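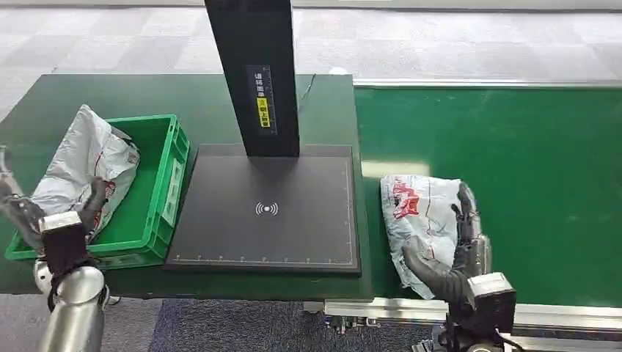 What caused the parcel station to stop in February?
The left hand closed on a bag before the scan had finished, and the controller held both arms in a fault state until it was reset by hand.

Plidden Parcel Handling Working Group
Minutes of the February meeting
The chair opened the meeting at 9:30 a.m. The minutes of the previous meeting were approved without change.

1. Report on the fault
The site lead reported that the station had processed some 3,000 bags under the Widico control software before the stop. The log shows a grip command issued while the scan request was still open. The arms held position as designed. No one was hurt.

An operator reached toward the scanning station before the stop had been confirmed on the panel. The group recorded this as a safety matter, separate from the software fault. The operator has been briefed again on the stop procedure.

It was noted that the label on the scanner column calls for the waybill to be placed face up. The group asked whether the grip routine checks for this before release. The software lead replied that it does not at present.

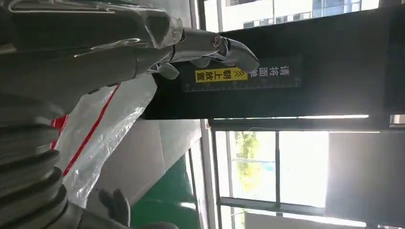
2. Corrective measures
The following were agreed:
Widico is to supply a revised grip sequence that waits for the scan to close. Until it is installed, the station will run at reduced speed.
Entry to the work area requires a confirmed stop and 2 signatures in the Hokemari shift log.
Onyeka will inspect the wrist cabling on both arms and report in writing.
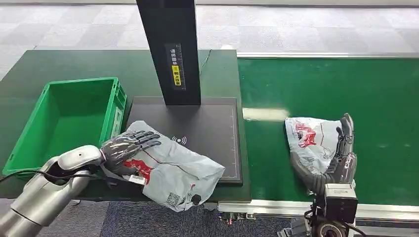
The group then discussed soft mailers, which account for most of the repeat scans in the log. Rigid boxes have given no trouble. A bag that lies crumpled across the front edge of the platform, with part of it hanging off, should be treated as a misplacement and set down again before any scan is requested. Widico will add this check to the revised sequence — the cost is to be confirmed.

3. Other business
The request for a second emergency stop button was approved. The meeting closed at 10:40 a.m.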